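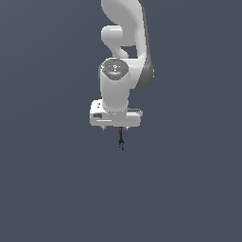 ## May 14, 2020 – remote demos in the simulator, blank world

Kettle on, second mug already going, and I'm writing this up while it's fresh because I know what I'm like. Everyone's working from home still, so the whole session was done over the link, with me on the controller and Llinos Rees on the call keeping an eye on the logger (thank you Llinos, you were very patient with me and with my broadband!).

I wanted a plain start before we go back to the Motasar pick-up task. So there's only the arm in the world, no table, no parts, a flat slate background and the hand hanging straight down from the wrist. It's a bit lonely to look at for a whole morning, but it does mean that anything odd in the recording comes from my hand or from the link and I can't blame a block for rolling away.

Settings, mostly so Elis doesn't have to ask me again:

- controller scaling at 30 percent, down from what we had in January
- wrist turn locked for the first half, free for the second
- gripper on the trigger, squeeze to close, let go to open
- scene file is the Kavach one with everything stripped out of it

I did three kinds of motion. First was just holding still, which sounds silly, but my hand wanders a good deal more than I'd like to admit and I wanted to see how much of that gets through. Then slow straight moves down and back up, and last of all open and close with the arm parked. In total we kept 78 demos, and the longest came to 1,045 steps – that was me forgetting to press stop while I hunted for a pen.

The slow moves feel lovely at the new scaling. Before, I'd nudge the controller and the arm would rush off, and then I'd overcorrect, and the policy learned my overcorrecting very faithfully, bless it. Now I can ease it down and it comes along with me. The price is that a long reach takes over 3 squeezes of the clutch button, and every time I re-clutch there's a small flat patch in the speed trace. Berwyn Gwilliam thinks we should trim those before training. I'd like to leave them in for one run and see, but I don't feel strongly and he's usually right about this sort of thing.

Gripper timing is the part I'm less happy with. There's a lag between my trigger and the fingers, and I found myself waiting for them, so the demos have these polite little pauses in them. Llinos suggested logging the trigger value and the finger position side by side, so we can work out how much is the link and how much is me being slow. We added both columns before the last batch. The earlier batches only have finger position, please don't mix them up!

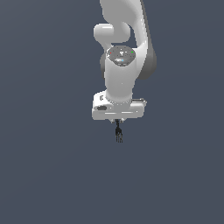
*Hand pointing straight down, nothing between the fingers.*

One more thing about the view. I was steering by the colored dots on the dark wrist cap, red on the left and green on the right, and it helped me keep my bearings much more than I expected. With no floor and no shadows I find it really hard to judge height, though. Moving down looks fine until I check the numbers and see I've drifted toward the camera as well. Mali Gethin has offered to put a plain grid in for me, and I've said yes please.

Still to do:

- [ ] plot trigger against finger position, last batch only
- [ ] one training run with the flat patches, one without (ask Berwyn for his trim script)
- [ ] grid floor from Mali, then repeat the straight moves
- [ ] get Afia Aidoo to do a set, so it isn't all my wobbly hand
- [ ] rename the log folder, I typed Kavanagh where I meant Kavach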